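Frequently asked questions about the Ninia electric van share

What is the Ninia?
A small electric van with three seats, a sliding door on the kerb side and a load bay that takes a single mattress if you are firm with it. Trollasside Vehicle Share keeps four of them.

Who makes it?
Brernarska. They stopped selling the diesel version last October, so please don't ask us to get one in.

How far will it go on a full battery?
The brochure says farther than you will get. Our own winter trips with a half load have averaged 93 miles. Summer is kinder, and so is anyone who stays off the dual carriageway.

Is it slow?
Away from the lights it is quicker than most people expect, which is how the eggs got broken. At motorway speeds it becomes thoughtful.

Where do I charge it?
At the Nogueira Street bays, where our vans have their own posts. You can use a public charger if you are caught short, but keep the receipt. Treasa Rafferty handles refunds and does not accept a description of a receipt.

Can I bring it back with an empty battery?
No. Leave at least 33 per cent. If the dashboard shows a small tortoise, you have gone well past that and the next member has every right to know your name.

How much can it carry?
692 kg, including you, your passengers and whatever your brother-in-law adds at the last minute.

Can I tow with it?
No. It has no tow bar. A member has asked whether rope counts. It doesn't.

The heater seems weak. Is it broken?
Probably not. Use the seat heaters first - they draw far less from the battery. If the windscreen won't clear, that is a fault, and we want to hear about it before you set off.

Why does it hum at low speed?
So that pedestrians know you are there. It cannot be switched off, and it cannot be changed to a tune.

May my dog come?
Yes, in the back, in a crate. The hair goes home with you.

What happens if I miss my slot?
We hold the van for half an hour, then release it. Thursday evenings go first, for reasons known only to the people who book them.

Who do I ring if it won't start?
Check that it is unplugged. Then check again. After that, ring the desk and ask for Custódio on extension 572.

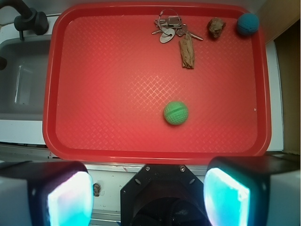
Page last changed: October, by T. Rafferty (towing answer reworded)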